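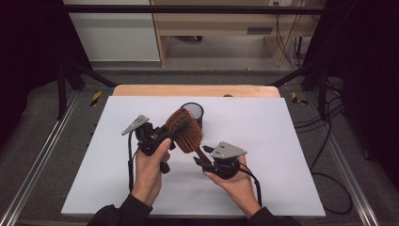 My hair started to fall out in April, two months after I moved to Matonbridge. At first I blamed the water, then the winter, then my shampoo. Marleny, my neighbor, has very thick hair and she told me to stop washing it every day. She also told me to buy a wooden paddle brush, brown and with dense bristles like this one, and to begin from the ends. I was pulling from the top all my life – my mother did it so.

Now I wash it two times in a week. The shower drain is cleaner, and my hair is still thin at the front.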